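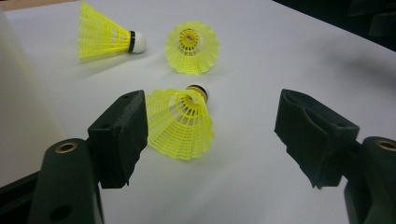 A Morning at the Stendorow Indoor Sports Fair

3 min read

I went to Stendorow in February because our club needs to decide what to buy for next season, and because the fair promised "independent advice" on plastic shuttlecocks. I found plenty of advice. The independent part I'm less sure of.

Entry was free if you gave them an email address, so it wasn't really free. The leaflet said 200 exhibitors. If you include the coffee stands and a company selling garage flooring, maybe. The badminton section was two aisles at the back, next to the fire doors, and cold until well past ten.

Miterach had the biggest stand. Their claim this year is that a plastic shuttle now flies "just like feather." I have heard this every year since I started paying for shuttles myself. I asked what they had measured and was given a brochure with a curve on it and no numbers along either side. The man was polite and offered me a pen. He did say that they had hit one shuttle 2,691 times before the skirt failed, and when I asked how hard, he went to find a colleague. I waited through most of a sales video and then left.
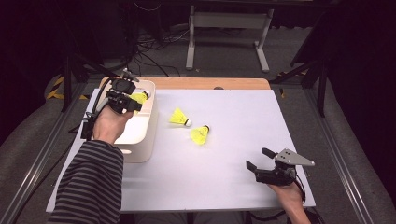
Hoarau was more modest and I liked them better for it. Their people said outright that plastic drops differently at the net, that beginners won't care, and that good players will complain. They sell in slow, medium and fast, and they suggested trying a tube in your own hall before ordering a carton. The carton price assumes you take 400, however, and there was no good answer to what a club our size does with the leftovers if the speed is wrong.

The talk at eleven was called "Seeing the Shuttle" and was sponsored by Fludgate, who make hall lighting. You can guess which way it went.
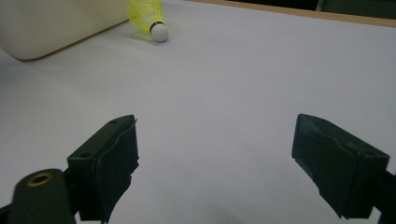
Color is where I think buyers get fooled most easily. Yellow shuttles looked terrific on every stand, and I nearly wrote down an order on the spot. But look at the tabletop in the photo, pale and plain right across: nearly any strong color will stand out on that. Our hall has cream walls, a tan floor and a row of old tube lights, and I have lost sight of a yellow shuttle there plenty of times. The Fludgate speaker's slides all used a dark green backdrop, too. I asked if they had tested against cream. They had not, but they would be happy to quote for new lights.

The quote came by email before I was home. It was for 3,538, without fitting.

For now I'm telling the club to buy one tube each of the Hoarau medium and slow and play with them for a month. Parking was fine. The soup was not.

Contact | © Back Court Notes | Back to top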